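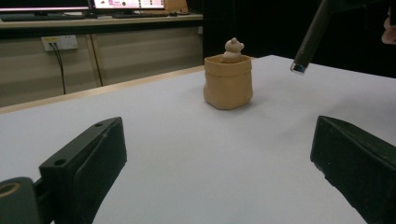 The little bear in its bag, my company on the table while I work.

Ronditz 741 office chair, review after long use at home
By Aslak Backlund, June 2020

I bought this chair in April, when it became clear that I would translate at home for a long time. Before it I was sitting on a kitchen chair with a pillow, and before that, in the office, on an old Tranitz which belonged to the company. So I compare mostly with these two. I am not an expert in chairs. I only sit very much.

The price first. In the bigger shops the 741 costs up to 900 dollars, depending on the fabric and the armrests. I got mine from Boersma in Ralevcombe, which is a small shop for office furniture, both new and used. Mine was a return from another customer, and for this reason it was cheaper. It had one small mark on the back of the base and no other damage. The warranty was the full five years also on the returned chair, and I asked them to write this on the receipt. I recommend that you do the same if you buy a return.

Delivery and assembly

The chair came in one large box, in pieces. The back was not attached to the seat, and the armrests were packed flat under it. The instructions have drawings only, no words. The drawings are good except for the step with the back, where the bolt is shown from a side that you cannot see when you are on the floor with it. I put the back on with the bolts too tight at first, and then the last hole did not meet. You should put in all bolts with your fingers and only after this use the key.

The key in the box is short and hurts the hand a little. If you have a longer one at home, use it.

Seat

The seat is firm. On the first days I thought it was too firm, and I was close to calling the shop. In the second week I did not think about it anymore. I don't know if the foam became softer or if I became used to it, probably both. The front edge is rounded down, and this I like very much, my legs do not fall asleep as they did on the Tranitz.

You can move the seat forward and backward with a lever on the right side. There are five positions. I am tall and I use the last one. My wife is much shorter than me and uses the first, and she says that she would like one more before it, so if you are a short person please try the chair before you buy.

The fabric is a gray wool mix. It is warm in the sense of temperature, and on a hot afternoon I notice it. Crumbs stay on the surface and can be brushed off. I spilled tea once, and with a wet cloth it went away, but I had to do the whole seat so there would be no ring.

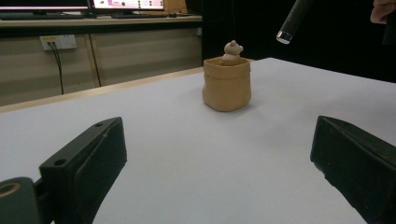 The back support is the best part of the chair. It has a height adjustment that you do by lifting it with both hands while you sit, and it clicks. When it is at the right place I feel it in the lower back all the time, but softly. On the Tranitz there was a knob behind, which you had to turn many times, and in the office we all stopped doing it after a week.

The tilt is less good. There is a lock, and it has only three angles. I would like to have it locked between the first and the second, and this is not possible. Without the lock the chair follows you back, and you can set how strong it pushes with a handle under the seat. The handle turns heavily. I had to stand up and kneel beside the chair to do it the first time. As you do it once and then leave it, maybe it is not so important — but two people who share a chair will be tired of it.

Armrests

They go up and down, and they also turn in and out. The pads are hard plastic with a thin soft layer. After long typing I feel the bone of the elbow. You can order softer pads separately, I have not done it yet.

A word about the height. My table has a white top laid on it, so the surface is a little higher than on the bare table. With the armrests on a low step the chair goes under completely. On a higher step they touch the edge, and I have already made a scratch on the left one. Measure your table from below before you choose the armrests, and not from above as I did. 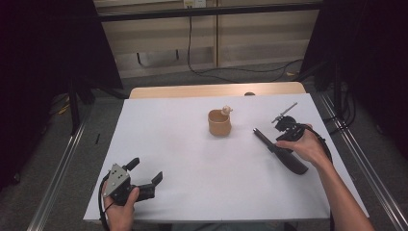

White top on the light wooden table, with the small bear at the rim of its cup.

Noise and wheels

The chair was silent in the first weeks. Now there is a small creak when I lean to the left. I turned the bolts under the seat again, and it became better but is not gone completely. I wrote to Boersma, and they answered the next day that they can send me another tilt plate without cost, only I must change it by myself. I am waiting for this part now and will add a note when it is mounted.

The wheels are the hard type, for carpet. On my wooden floor they were too loud, and my neighbor below is a kind woman, so I did not want to test her. I bought soft wheels, they go in with a push and need no tool. I think the shop should ask about the floor when you order.

Would I buy it again?

For the price I paid, yes. For the full price I would first sit on some others. The back is very good and I have less pain in the evening than in many years, also on the long days when I have a contract to finish. The tilt and the armrest pads are on the level of a cheaper chair, and for this I take away one star.

Four stars of five. If somebody has the version with the net back, please write how it is in summer, I am thinking of it for my wife.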